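2021-07-15
By Celeste Alarcón

The Bear Cloth

Manetti rang the bell at twenty past 4, and Ines had not cleared the table.

She looked at it from the hallway. The fruit had come that morning, a box from Zullier's with each piece in its own foam net, and she and the boy had sat down to it as if they had not eaten in a week. Now there was peel on the cloth, and nets, and candy wrappers under those. The boy had gone back to his drawing.

"He's here about the rent," she said.

"I know," said the boy.

"It's 389 and I have 389. It's in the drawer. So he can come in and sit, but he isn't going to sit in front of garbage."

She put the pink bin beside the table. It had been her mother's, for soaking beans, and then it had a crack and was for trash. The boy got up without being asked twice. 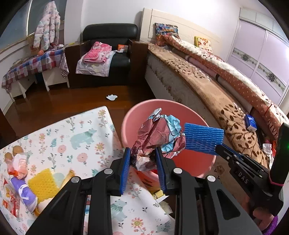
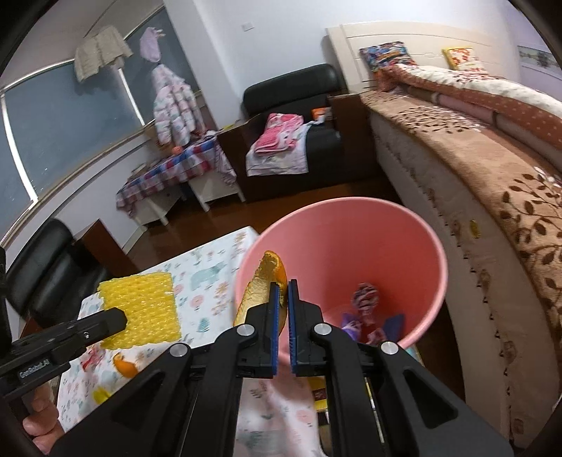
The bell rang again. Ines called out that she was coming and did not go.

She was looking at the bears. Her mother had bought the cloth at Safavi's in October, the last October, and had said the bears were for the boy, though he was ten by then and did not care about bears. She had put it on the table herself and smoothed it from the middle out to the corners. Ines had meant to put it away afterward. She had wiped it down every night instead.

"Is that all of it?" she said.

"There's a sticky place."

"Leave it. I'll put the sugar bowl on it."

She put the sugar bowl on it. Then she took the envelope from the drawer, counted the bills again, and opened the door.

Manetti had his hat in his hand. He had climbed 2 flights and was breathing through his mouth. He said good afternoon, and that it smelled of oranges in here, and she said yes, it did.

"Darnico wants to sell the building," he said. He was still standing. "I wanted to tell you before the letter came."

Ines pulled out a chair for him. He sat down and laid his hat on the cloth, on top of one of the bears, and the boy moved it over a few inches so the bear could be seen.

"When?" she said.

"The fall, he says. It could be later."

She gave him the envelope. He put it in his coat without counting it, and she went to the stove to heat some water for coffee.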